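We use cookies to make this site work. By carrying on you agree to our use of cookies. Accept | Manage settings

Block swap is back at Novotau hall

Good news if your toy cupboard is bursting! The block swap starts up again at Novotau hall this Friday at 2, and I for one can't wait (my lot have been asking for weeks). Last time 26 families came along and 113 bags of bricks and blocks found new homes, which was a lovely afternoon's work for a village this size.

It's the same idea as before. Bring what you've grown out of, have a rummage, take home something else. Gilum bakery is doing the buns again, and parking is behind the Hassanpour garage.
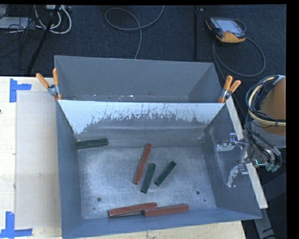

Sorting by colour is my favourite job, and I'll be at it again from mid-morning if anyone fancies joining me. Red and dark green bars are sharing a metal bin for now, and those are going to get one each before the doors open. The bins are a bit scratched and scraped inside but they're good solid things. Entry is free, and the bus from Faltov stops right outside.

Sign up for our newsletter and get village news in your inbox.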